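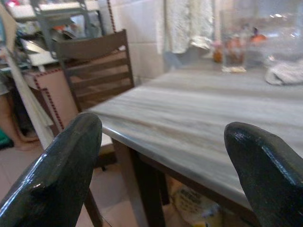 Corinne Montoya told me I had the question backwards: I shouldn't be asking people where they eat, I should ask where they put the mail down, and the table would turn up by itself.

She was right, and it changed the project. My first survey sheet asked "Do you have a kitchen table?" and "How often does your family eat there?" Everyone said yes and everyone said often. It was the dullest stack of paper I have ever collected. After I talked to Corinne I threw it out and started over with a new sheet, and that's when it got fun.

Search this site
Enter keywords
Go

The Kitchen Table Project
Conora High School, Local Life and History
Last updated: July 29, 2026

What I wanted to find out

My question was what people in Flalidau do at their kitchen tables when they aren't eating. I got interested in it because of my grandmother, who paid bills, cut out dress patterns, gave haircuts and once rebuilt a carburetor at hers. I figured other families had stories like that too, and wow, did they.

The rule I set was that a kitchen table is any table in or next to the kitchen where a person could sit down to a meal. Breakfast bars didn't count. I went back and forth on folding card tables and finally let them in if they stayed up all year. A family on Butitz Road has had one up so long that the legs have made dents in the linoleum, and I'm not going to be the one to tell them it isn't furniture.

How I did it

I handed out the new sheets in February through the school, the library and the front counter at Benavides Furniture, where they very kindly let me leave a box. In the end 57 households took part. Each one kept a log for a week, writing down what happened at the table and who was there. I also did longer interviews with three of the families, and those are where the best material came from. My typed notes from just the interviews ran to almost 2000 lines, so a lot had to be left out of this report. It hurt!

The logs were not all equally careful. Some people wrote down the time of everything, down to the cat. Others wrote "stuff" on every line for the whole week. I kept the "stuff" logs in the count for the yes or no questions but couldn't use them for much else.

What the logs showed

Corinne's mail question was the winner. In 53 of the households the mail landed on the kitchen table, and usually it stayed there until somebody needed the space for plates. Several people told me they have a special basket or rack for mail, bought on purpose, and that it's full of batteries and takeout menus.

After mail came homework, and after homework came something I hadn't put on the sheet at all: phone calls. People sit down at the table to call the doctor or the insurance company. One man said he can't make a serious call from the couch because he doesn't feel like he's allowed to be firm there. I loved that. I asked a few others about it in the interviews and they knew right away what he meant, though one woman said she does the opposite and takes hard calls in the car.

There were also plenty of one-time entries. Seedlings got potted. Somebody's taxes took over the whole surface and the family ate standing up for days. A sewing machine came out for a torn backpack and then just lived there. A pair of brothers held a chess match that went on for the entire log, with a dish towel over the board at meals so no one would bump it, and the log for that house is mostly about the towel.

The tables themselves

I didn't plan to write about what the tables are made of, but people kept bringing it up. The older ones in Flalidau are mostly wood, and the owners can tell you where every ring and scratch came from. Newer ones are often stone-look, and the marble-look kind with long wavy veins in gray and beige came up again and again. Owners like that crumbs and pencil marks don't show so much. One dad complained about the very same thing, saying he has lost a gray button on his for good.

I asked at Benavides why the veined tops are popular and the answer I got was that people want something that looks dressed up but can take a spill. The clerk also said customers almost always press down on a corner before they look at the price. I stood near the display for a while after school and watched, and yes, they do. I tried it myself. A table that wobbles feels terrible in a way that's hard to explain.

A part that surprised me

I expected the families who said they were busiest to use their tables least. That isn't what I found. In those houses the table was used all day long, only by one person at a time. A mom would have coffee there before a shift, then a kid would do spelling, then the dad would eat late with the news on. They left each other notes. One girl in my grade let me copy out the notes from her family's week, and my favorite just says "soup is yours, chair is still broken, love you."

Reading those, I started to think the table works a bit like a bulletin board at a bus stop. Everybody goes by it.

What I would do differently

I'd run the logs over a longer stretch. February is cold here and people stay in, so summer might look very different, with meals outside and the table left to the mail. I would also ask about seats. So many people mentioned "my chair" without being asked that there's clearly a whole other project in who sits where and what happens when a guest gets it wrong.

I'd leave more room on the sheet for drawings too. A few younger kids drew their tables in the margins, with everyone's names around the edge, and one put the dog's name at the head.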